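# Guest privacy tips for a small kitchen, minus the nonsense

Most advice on this subject comes from people selling software. I ran a cafe counter for years and I don't buy much of it. A few habits do help. 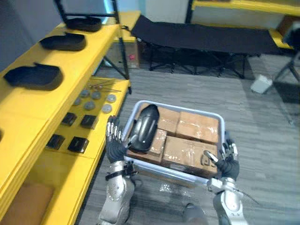
## Signed slips

Keep them in a closed drawer under the register. The spike by the pass looks charming in movies, and it puts a customer's name and tip on show for anyone waiting on a sandwich. At closing, bundle the slips, date the bundle and lock it up. Ask your card processor how long to hold them, and get the answer in writing. I've heard 3 different numbers from 3 different sales reps.

## Shredders

Strip-cut machines are a waste of counter space. Our old Drutano turned out ribbons you could read like a ticker. Buy a cross-cut, oil it every 30 days or so if you use it daily, and don't feed it thermal paper by the fistful. It will jam, whatever the box claims.

## Phones on the line

A sign saying "no phones" does nothing. I've hung 2 of them. What worked a bit better was a shelf by the back door with a charger on it, and a plain rule: no pictures of checks, tickets, reservation notes or guests. Say it on the first day and again in February, when everybody is bored.

## Reservation notes

Write "window seat, nut allergy." Don't write "cheap" or "the divorce guy." Somebody will leave the screen facing the door sooner or later. We tried Kioko and then Itent for bookings, and neither one stopped a host from typing something dumb.

## Loyalty lists

We had nearly 3000 email addresses at one point and used them for a soup coupon. Was it worth guarding all that? I doubt it. If you haven't mailed a list in a year, delete it, and check the old laptop for a copy too.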